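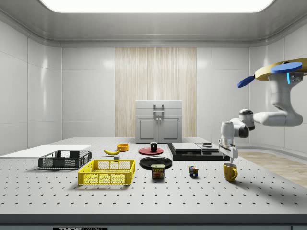
Maintained by Panagiotis Radonjić, with label checks by Kastriot Hoxha
Last touched: December

Larker: a small set of op shop price tags

G'day, and thanks for having a look. Larker is 2166 typed-up price tags from second-hand homewares, mostly mugs, jugs, plates and the odd teapot. I started it because I kept bringing the things home and the tags were piling up in a kitchen drawer. My partner wanted the drawer back, so now it's a CSV.

What's in it

One row per tag. You get the price in dollars, whatever was scrawled on it (spelling left alone, so "sauser" stays "sauser"), the colour of the tag, and a category I picked myself. The categories are a bit wobbly - I changed my mind on what counts as a jug halfway through, and only the last 800 rows follow the newer rule.

Known problems

There are 45 rows with no price. Most of those tags had faded, and a few went through the wash. Another 18 are in Kastriot's handwriting because he copied them out for me at a market, and I still can't tell his ones from his sevens. They're flagged in the notes column.

Files

tags.csv is the lot. colours.txt lists the colour names I used, and yes, "mustard" and "yellow" are separate.

Using it

Do what you like with it, just don't treat it as a price guide. If you spot a mistake, open an issue and I'll get to it on a Wednesday arvo.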